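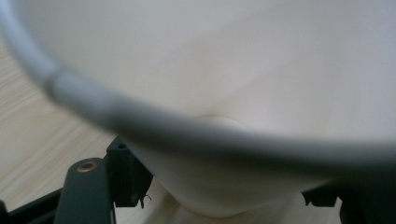 20 June 2018
4 min read

Equipment planning, bench 2. Writing this down before the order form goes in so we don't have the same argument again in October.

Budget left for the year is 2,000. That has to cover grippers, spares, shipping and whatever we forgot. Last year we forgot shipping.

Where things stand:

Cabral quoted 582 for a second hand-held gripper, same pattern as ours. Fingers included, camera mount not included. Asked if the mount could be thrown in, no answer yet. Lead time "a few weeks", which last time meant seven.

Platus is cheaper on paper but the fingers are a different bolt pattern and we'd be making adapters forever. Also their quote leaves out the pads. Pads are 92 a set and we go through them. Not keen.

Third option, print our own fingers at Grimham and only buy the hardware. Grimham wants 110 per pair in the stiff filament. Did a pair ourselves last winter and they flexed on anything heavy, so the stiff stuff matters. Threaded inserts we can put in ourselves, have a bag of them somewhere (top drawer? check).

Leaning: one gripper from Cabral, two pairs of fingers from Grimham as spares. 582 + 220 = 802. Then 92 for pads anyway, because the ones on the shelf have gone hard. 894. Leaves 1,106 for the arm-side stuff.

Arm side:
– wrist adapter. Need it, no way round it. Diltstead has our drawing from the spring, chase them for a price
– cable chain, short lenght
– second power supply. Would be nice. Not this round unless Diltstead comes in low

Things to settle before ordering:

Finger width. Ours are fine on small boxy parts. On smooth rounded plastic they need more contact than they've got and I end up squeezing harder than I want to. Wider pad or softer pad, not both to start with, or we won't know which one did it. Ask Grimham if they'd do one pair wide and one pair standard at the same price.

Camera view. Big pale objects up close are a pain, they fill everything and go soft. Different lens has been on the wish list since forever. Did not price it. Should price it. If it's under what the power supply costs I'd take the lens first.

Matched pairs. If we buy a second gripper and the camera sits a few mm off from the first one, the recordings don't line up and somebody has to sort that out in software (me). So: same mount, same screws, and measure both the day the new one arrives. Put that in the order notes. Cabral should be able to say which revision they ship now, our label has rubbed off.

Spares. Rule from now on – anything that stops the bench when it breaks, we own two. Fingers yes, pads yes, USB cable yes (bought one already out of petty cash, need to hand in the reciept). Brackets no, we can print a rough one overnight and limp along.

Not buying: the Platus stand. Looks good, costs too much, bench clamp does the same job.

Also asked whether leasing makes sense for the arm. Roughly the same money over two years and we don't own it after. Dropped.

To do
– email Cabral re mount and revision
– email Grimham re wide pair
– chase Diltstead, wrist adapter
– price lens
– find inserts
– form needs the cost code, old one is closed

If Cabral says no on the mount, we copy ours and print it. Don't hold up the order for it.

3 comments · 2 shares

Related entries
Pad wear, winter batch
Wrist adapter drawing, sent to Diltstead
What we spent last year and on what
Bench 2 cable routing, second try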